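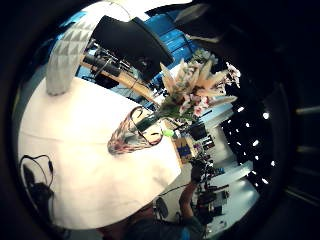
# Chapitre 7 — La fleur et ses visiteurs

Vous avez sans doute déjà gardé sur la manche, après avoir frôlé un lis, cette poudre orangée qui refuse de partir au lavage. C'est par elle que nous commencerons, car tout ce chapitre tient un peu dans ces grains-là — leur forme, leur voyage, et les bêtes fort diverses qui s'en chargent sans le savoir.

Nous irons d'abord au jardin d'Ullutance, où l'on a suivi en juin 146 pieds de lis, puis nous reprendrons, pièce par pièce, le vocabulaire de la fleur : sépales, pétales, étamines, pistil. Prenez votre temps avec le schéma de la page 17, il vous resservira souvent, et gardez une loupe à portée de main si vous en avez une !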